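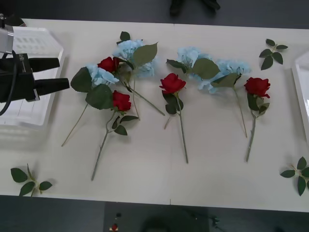
Home | About Us | Classes | Workshops | Visit | Contact

About Us

Posted January 2024 by the Stidov School of Floral Design

Welcome, and thank you for stopping by! We're a small school of flower arranging on the second floor of the old Swanson building, up the stairs that everybody says are steeper than they look (there is an elevator around the back, so please use it if you're carrying anything). We teach people to make lovely things with artificial flowers, and we've been happily doing it for 20 years now.

When we opened, we had one room, one evening class and a secondhand kettle. We taught fresh flowers and artificial ones side by side, and to tell the truth the artificial ones were supposed to be for beginners, something to practice on until you were ready to cut into a real rose. But our students kept asking for more of them. They wanted wreaths that would still look good in spring, centerpieces for a sister's wedding that could be made a month ahead and packed in a box, and arrangements for relatives in hospital rooms where fresh flowers weren't allowed. After a few years of this we gave in, sold the big cooler, and put the money into shelves. We haven't missed the cooler, although we do sometimes miss the smell.

These days we offer 34 classes over the year, from a two-hour introduction to our long certificate course, which we call Dralon after the street where our first room was. The certificate runs from fall through early summer and covers color, proportion, wiring and taping, large event pieces, and the business side of things, like how to price your work without apologizing for it. That last unit used to be a single evening and is now three, at the students' request. Last year 178 people took a class with us, and quite a few of them had come before.

Our shorter workshops are where most people start. You don't need any experience, and you don't need to bring a thing except an apron if you're fond of your clothes. We supply the stems, the foam, the cutters and the tea. The hydrangea workshop fills up first every year, with peonies close behind, and December is all wreaths and garlands from beginning to end, so if you have your heart set on a holiday class please write to us early! We keep a waiting list and we really do use it.

A word about the way we teach. Groups are kept small and nobody is marched through the same arrangement step by step. We'll show you how a stem bends, how to steam out a petal that's been squashed in shipping, how to hide your mechanics, and then we'll leave you alone for a while, which some people love right away and others need a week or two to get used to. If you hate what you've made you can pull it apart and begin again. Silk and polyester are very forgiving that way, and we have seen the same bunch of ranunculus go through five or six lives in an afternoon.

We also run a lending library of finished pieces called Rustus. Churches, community theaters and people planning a party on a tight budget can borrow arrangements for a weekend at very little cost, and we only ask that they come back dusted. If you have old artificial flowers at home that you no longer want, faded ones included, we'll gladly take them, and our students will find a use for them.

Visitors are welcome during open studio hours. Parking on the Swanson side is limited to 30 minutes, so try the lot across the street if you'd like to stay and chat, and most people do. The current schedule is on the Classes page, and you can reach us any time through the contact form.

12 shares | 4 comments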